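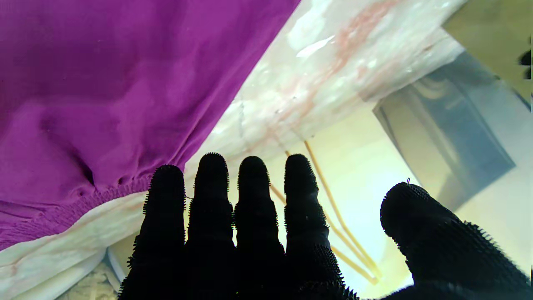
Loren Alterations FAQ, updated for August. Please read before you call, the phone is on the counter and so are we. Most of what people ask is about hems, so hems first. Plain hems are quick. A gathered edge, like the one on the purple piece in the photo, is a different job and goes on the slower list. Everything else is further down.

How long does a hem take?

Plain hem, two working days. Gathered, pleated, lined or beaded — six. Longer in prom season, we'll tell you when you drop off.

Why is a gathered hem more expensive?

Gathers have to come out, get shortened, go back in evenly. Can't just chop the bottom off or the fullness goes wrong at the sides. Sometimes we can take the length from the waist and leave the hem alone. Ask at the fitting.

Do I need an appointment?

For drop off, no. For a fitting, yes. Also for anything bridal, even if it's "only" a strap.

What should I bring to a fitting?

The shoes. Really, the shoes. Also whatever you plan to wear underneath. If you haven't bought the shoes yet, come back when you have, or bring a pair with the same heel height. We can't pin a floor length dress on bare feet and guess.

Does it have to be clean?

Yes. Washed or dry cleaned, and washed is better if it's cotton and has never been washed before. New cotton shrinks. If we hem it first and you wash it after, it will be shorter then you wanted and we can't add it back.

Can you make something longer?

Depends what's inside. Turn up the hem and look. If there's an inch or more folded in there, probably. The old fold line may show, especially on velvet, satin and dark jeans. If there's nothing to let down we can add a band or a facing, but you have to be OK with a visible seam.

Can you take in the waist?

Pants and skirts, up to 2 inches at the back seam before the pockets start drifting toward each other. After that it's a bigger job with side seams and the price goes up.

Let out the waist?

Same answer as longer. Look inside the seam first.

Do you replace zippers?

Yes. Dresses, skirts, pants, most jackets. Not tents, not boots, not luggage. If only the pull is broken we might fix it while you wait. Bring the pull if you still have it.

Do you match thread?

We do. Unusual colors get ordered in and that adds time. For jeans we have the gold topstitch thread, and we can keep the original hem if you ask BEFORE we cut. Please say so on the ticket.

What does it cost?

Plain hem on pants or skirt, $17. Plain hem on a dress, $20. Gathered, lined or beaded gets quoted when we see it. Zippers are quoted too. No quotes by phone or from a photo — we've been wrong too many times.

Can I get it done the same day?

Plain hems only, in before 10 am, and only if the board isn't full. Rush fee applies. Ring ahead.

Who does the beaded work?

Yung-ching Ho. Mornings. If you have questions about loose beads or sequins come in before noon and ask for her. Bring any beads that fell off, in a bag or envelope please.

Do you work on leather or fur?

No. Suede neither. Sorry.

Curtains?

Yes, flat panels only. Measure the drop from the rod to where you want it to end, write it down, and bring the number with the curtain. Both panels, even if you think they're the same. They often aren't.

It doesn't fit right after I picked it up. Now what?

Bring it back with the ticket within 20 days, unworn and unwashed, and we'll redo our own work at no charge. If you've changed your mind about the length thats a new job.

I lost my ticket.

Give us your last name and what the item is. Color helps. We'll want to see some ID for bridal.

How long do you keep finished items?

Six months. We call and we text. After that it gets donated.

Do you take cards?

Yes, and cash. No checks. Payment on pickup, except for bridal and rush jobs, half up front.

Where do I park?

Behind the building. The spots in front belong to Clamum next door and they do tow.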